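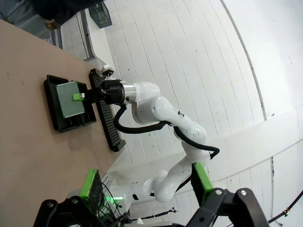 Working practice at the board handling cell, Marsden

Treltura runs its board handling work at the Marsden shop under a short set of written rules. They were first drawn up at Brenham, where the same job was done by hand, and were rewritten last October after a review of 3,232 logged cycles. This gallery goes with the posted sheet. It covers the table, the arms and the people who work near them.

At the table
The board stays in its tray until the gripper has closed on the tab. Grip the tab only, never the face of the board. The slotted rack sits alongside the tray, parallel to the table edge, and is not moved during a run.

Around the arms
Anyone at the table while an arm is powered keeps hands clear of the tray and rack. A green light on the base does not mean the arm is safe to touch — check the cell status on the panel before reaching in. Two arms may share the table, but only one may enter the tray area at a time.

Cables
Leave enough slack for the elbow to bend fully. Check for rubbing every 1,000 cycles and write the result in the Histance log, even when there is nothing to report.

Pads and bolts
Wipe finger pads at the start of each shift. Replace a pad when the surface is worn or starts to lift. Finger bolts are checked by hand after any contact with the table.

Stopping and restarting
After a stop, wait 5 seconds before opening the cell. The person who stopped the arm restarts it, or hands over in writing.

The full sheet is 16 pages and is kept at the shop office. Changes go through the Brenham office — send them with the cell number and the rule number.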